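How to clean and reset a small sink corner

My name is Teófilo Carhuamaca and I look after the shared wash-up corner at Carkari, together with Mitra Moradi. We wrote these steps in September for new people, and this is the corrected version, January 2006.

Before you begin, move everything off the edge of the sink. Soap dish, bottles, small loose pieces, all of it goes to one side of the counter. Do not put it inside the sink.
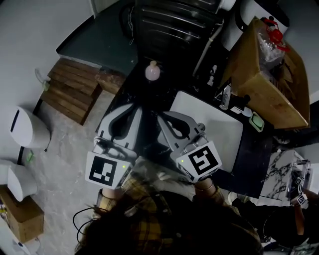
The sink with the soap dish and the bottles beside it.

1. Rinse the basin with warm water and let it drain completely.

2. Put a little mild cleaner on a soft cloth. Rub from the top of the basin down to the drain, in small circles. On a white basin the grey marks come off slowly, so please have patience and do not use steel wool.

3. Lift the soap out of its dish and wash the dish separately. Old soap collects under the bar and becomes like glue.

4. Wipe around the foot of the tap with an old toothbrush. Wait 4 minutes, then rinse.

5. Dry the dark countertop with a second cloth. Dark colours show every water spot, and if you leave it to dry alone you will need to do it again.

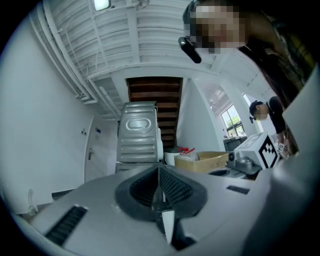 Now look at what is standing farther along the counter. An open box collects rubbish very quickly. Take out the plastic wrapping, fold the box flat if it is empty, and carry it to the recycling. If there are still things inside, close the flaps and write on the top what it is.

6. Bring back only what is used each day: soap, dish, one bottle for hands. Mitra prefers the bottles behind the sink, I prefer them at the right side. Both are fine.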